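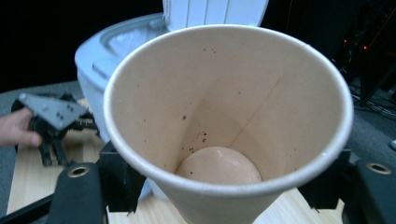

August 26, 2026

Second day on the dye bath for the Dunbar wool, and a happier one! Teodora thinks yesterday's patchy skeins came from my hurrying the soak, and I expect she's right - she usually is. Gave them 53 minutes this time, with a pinch more alum, and the yellow came up lovely and even. 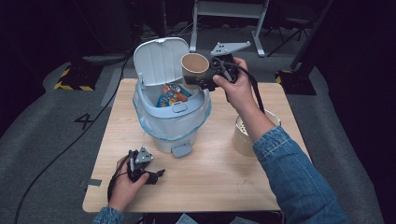 Small pedal bin, lid up, on the square table.

Rory, the 10 spare skeins are on the top shelf, still unwashed. Please leave the onion skins soaking until I'm back in.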